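Table Sorting and Clearing Operative (part-time)
Kavar Reuse Services, Unit 12, Todorova Yard
Ref. 905

Kavar is recruiting operatives for the sorting floor at Todorova Yard. The post is part-time, with a morning and an evening shift. Applications are open until the end of April, or until all places are filled.

About the work

We handle mixed tableware and food packaging from canteens, office kitchens and event caterers. Material is delivered in bins, laid out on sorting tables and separated by hand into items for washing and items for disposal or recycling. An operative works at one table for the length of a session and is responsible for everything that passes over it.

Duties

Lay out incoming items so that each can be picked up singly.
Separate reusable goods (mugs, metal trays, plastic trays) from single-use goods (paper cups, foil pans, wrapping paper).
Check reusable goods for chips, cracks and bent rims before they go to the wash. Damaged goods go on the lower shelf of the trolley with a red tag.
Empty foil pans and scrape them. Pans with food baked on are kept apart from clean ones.
Open out crumpled paper and check it for cutlery. Small teaspoons are the usual find and they damage the baler.
Wipe down the table between batches and record the batch number on the sheet.
Keep the floor markings clear at all times.

Items on the table

A batch seldom consists of one type of article. Metal, paper, plastic and crockery arrive together, and applicants should be comfortable making a quick decision on each piece. Small steel trays and disposable foil pans are the pair most often confused by new starters. The steel goes to the wash and the foil goes to metal recycling. Paper cups are treated as lined unless the batch sheet says otherwise, and do not go in with plain paper. Mugs are placed in a tray with raised sides before being moved, never carried loose in the hand with other items.

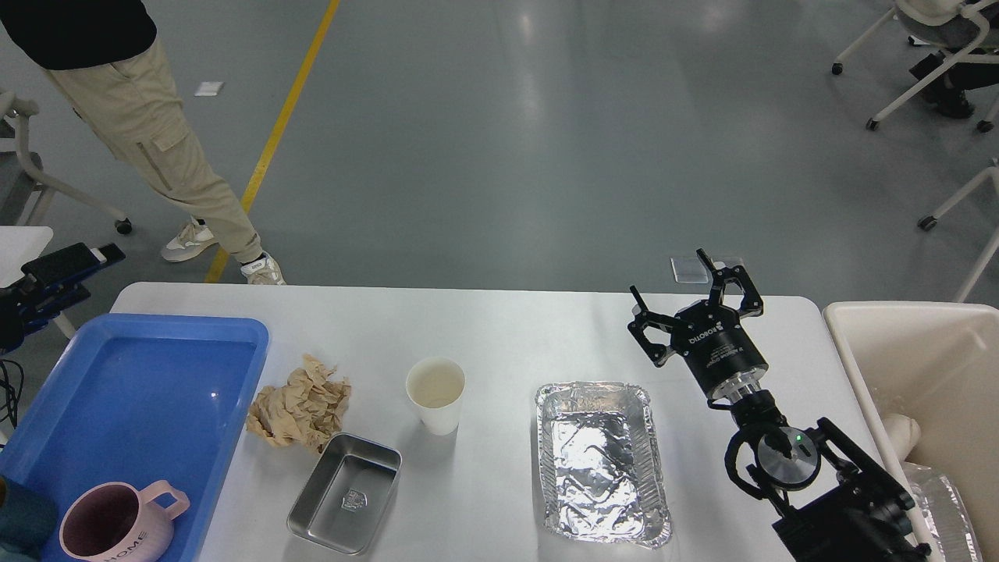 Zollo, on the evening shift, asked for a note to be added on the kraft paper: people see a brown ball and throw it straight in the bin, and it should be flattened first every time, even when the batch is running late. She also wanted it said that mugs with raised lettering need a proper look, as dirt sits around the letters and they come back from the wash marked as failed. Both points are now part of the induction.

Shifts and pay

Morning shift starts at 6.30 am and finishes at 11 am. Evening shift starts at 5 pm and finishes at 9.30 pm. Applicants should state which they prefer. There is a paid break of 12 minutes in each half of the shift. Rates are set out in the pay sheet sent with the application form. Overtime is offered during the summer event season and is optional.

Operatives stand for most of the shift. Anti-fatigue mats are available on request. Tables are a fixed height and we can provide a platform where required. Please tell us on the form if you need any other adjustment.

What we are looking for

Accuracy in sorting. A trial batch of 40 items is used at interview and you will be shown the categories beforehand.
Ability to lift and carry a loaded tray over a short distance.
Ability to read a batch sheet and fill it in legibly.
Reliable attendance. The first shift cannot start until each table is staffed.

Previous experience in a kitchen, laundry, canteen or recycling plant is useful and is not required. Training takes three shifts and is paid at the full rate. A food hygiene certificate is not needed for this post.

Clothing and equipment

Cut-resistant gloves, apron and eye protection are supplied. Safety shoes are supplied after the first week; until then, wear closed shoes with a firm sole. Long sleeves must be close-fitting. Rings and bracelets are to be removed before the shift and may be left in a locker.

Washing is carried out next door by Zerex under a separate contract. Operatives on this post do not enter the wash area. Finished trays are left at the hatch, label facing out, and collected from there. Nearly 984 trays go through the hatch in a busy week, and anything left unlabelled is sent back to the table it came from.

How to apply

Ask for the form at the Todorova Yard gate office or write to Kavar at the same address, quoting reference 905. Return it with the names of two referees, one of whom should have worked with you. A covering letter is not required. Interviews last under an hour, including the trial batch, and are held at the end of the morning shift. Applicants who are not offered a place may ask to be kept on the list for the summer season.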